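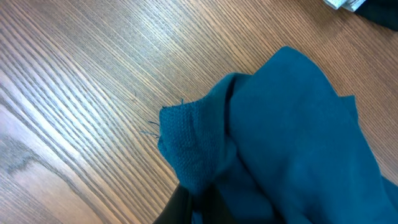

Olluvon cloth-handling kit - pre-purchase safety and inspection checklist
Site: Risance textile sorting, bench 2
Completed by: Vittoria Santoro
Checked by: Kasun Fakir
Date: Jan 11, 2026

Status key: OK / Fix / Hold

1. Bench and work area

Bench stable, no rocking when arm moves at full reach - OK
Tabletop free of splinters and raised edges - OK
Comment: Wood grain top is fine for the trial. Glare off it could bother the wrist camera, so try it with the blinds down as well.
Spare cloth kept clear of the item being handled - OK
Floor marking around arm reach - Fix
Comment: Tape lifts near the door side. Ramesh to redo.

2. Gripper

Finger mounting screws tight - OK
No burrs or sharp corners on fingers - OK
Grip force set to supplier's low setting - OK
Loose threads cleared from fingers and joints after each batch - Fix
Comment: Frayed pieces like the teal one have loose threads standing out along the raw edge. The Drornon manual only says to clean weekly. We want it done every batch, arm stopped, by hand.
Finger can go under a fold without catching the bench - Hold
Comment: Ask for the recommended clearance in writing.

3. Stops and guarding

Emergency stop within reach of operator - OK
Second stop at far end of bench - Hold
Comment: Not in the base kit. Quoted as an extra at $600.
Arm holds position on power loss - OK
Restart needs a deliberate reset - OK

4. Cables and camera

Wrist camera cable clipped, no snag at full rotation - Fix
Comment: Two clips missing. Supplier is sending more.
Lens clean, no lint - OK
Cycle log saved and readable - OK
Comment: Log shows 1,683 cycles at time of inspection.

5. Paperwork

Risk assessment signed - OK
Service contact confirmed - OK
Comment: Apolinar Hinojosa at Quartey, for parts and call-outs.
Operator training record - Hold
Comment: Nana Adjei still to do the lockout section.

Result: trial use only, operator present at all times. Re-inspect once the Fix and Hold items are closed.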